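Magazine > Law & Life > Features

My Nine Weeks in Small Claims

I never meant to become a person who knows the parking rules at the Dendonau courthouse. All I wanted was my deposit back! Nine hundred dollars, plus sixty for a cleaning I'd already done myself (on my knees, with a toothbrush, thank you).

My old landlord was a company called Onden Rentals, and its letters got shorter every time I wrote. The last one just said the matter was closed. So I filed, paid my fee at the window, and got a hearing for Thu 6 July at 9 in the morning.

Bezawit Gidey runs the free help desk on the second floor, and she went through my folder like a teacher grading a bad essay. I had 16 pages of emails and she kept four. "The judge wants the lease, the move-out letter, and what you paid," she told me. Then she made me say my whole case out loud in under a minute. I failed twice.

The hearing itself was so quick! Onden sent a manager, Tihomir Kos, who was perfectly nice and had brought the wrong lease. The judge asked him when the itemized list of damages had been mailed. He looked through his papers for a long time. I looked at my shoes.

I got the deposit, but not the sixty dollars, as I hadn't kept a receipt for anything. I'm still a little sore about that.
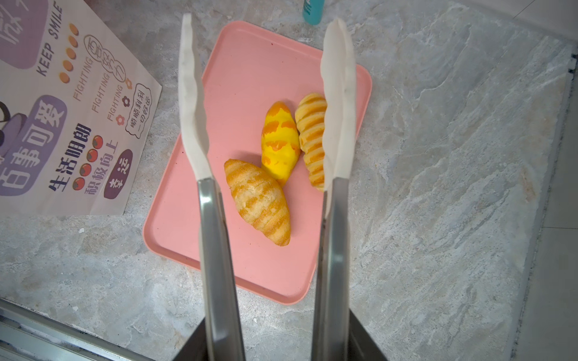
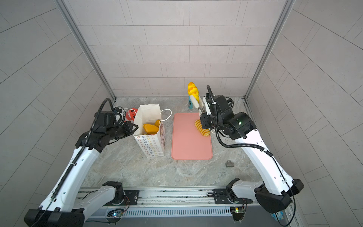
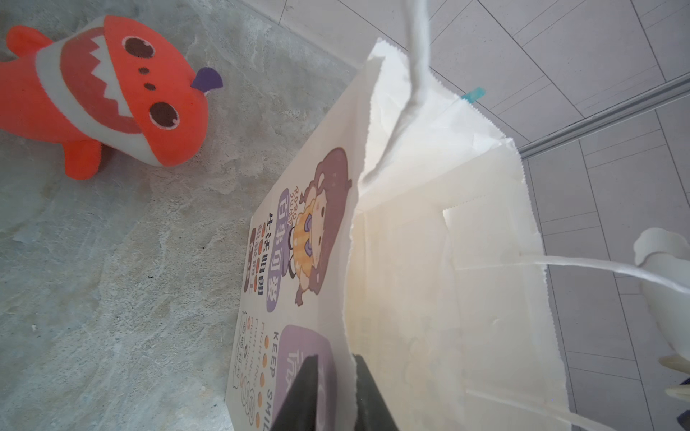
Getting the Money

Winning and being paid are two separate errands, and I'd only planned for the first. My neighbor Zdenka Atanasov won her own case against a roofer in June and she's still calling him. I mailed Onden a copy of the judgment with a polite note, waited, and mailed it again with a less polite one. The check came on a Saturday, folded in three, with my last name spelled wrong. The bank took it anyway.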